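Wultdale Laboratory Adopts Written Rules for Simulated Trials

WULTDALE — The Justik program will require every two-armed kitchen task to pass a written review in simulation before it is attempted on hardware, according to Lâm Đặng, who oversees test practice at the laboratory.

The rules took effect in May and cover 78 tasks. Each must complete 400 simulated trials under fixed settings. "A trial that ends early is still a trial," Đặng said. "It is logged, and the log is kept."

Reviewers pay particular attention to tasks that involve tools held near food. Đặng said the first draft treated both arms alike, and staff objected.

"An arm that is waiting needs its own limits — we had written none," Đặng said.

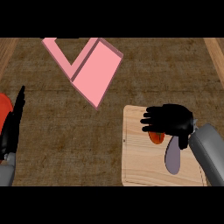

The revised text sets separate speed and reach limits for each arm and names one person who may change them. Requests are reviewed on Mondays. "If the limits change, the count starts again from zero," Đặng said. "We have had complaints about that, and the rule stands."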